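**Shelf-stocking trial halted after gripper fault at Trisberg**

Skulik has stopped work on its shelf-stocking robot at the Trisberg test shop after the arm failed to let go of an item and dragged a display stand across the table.

The fault happened on 13/03/2019, shortly before the lunch break. The arm, supplied by Cimar, had been told to open its fingers and move clear. It moved, but the fingers stayed shut. The operator pressed the emergency stop about 3 seconds later. No one was hurt and the stand was not broken.

Skulik said the arm should have halted by itself as soon as the fingers failed to report that they were open. A software update fitted the week before had switched that check off. The company went back through 1050 earlier runs and found 4 in which the fingers had opened late, all of them since the update.

The task is a simple one on paper – pick up packaged goods and place them on a stepped stand. Clear plastic makes it harder, as the wrist camera can lose the edge of a shelf in the glare.

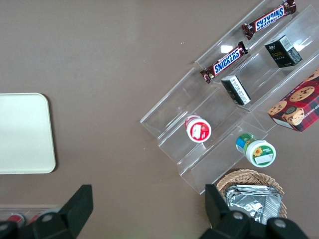
*Page last changed: April 2019*

Snickers bars, small boxes and round jars are among the goods used in the work. Nnaji, which runs the shop, has asked for the arm to be held to 40 per cent of its normal speed when testing starts again. Cimar is to replace the finger sensor and put the check back. No restart date has been given.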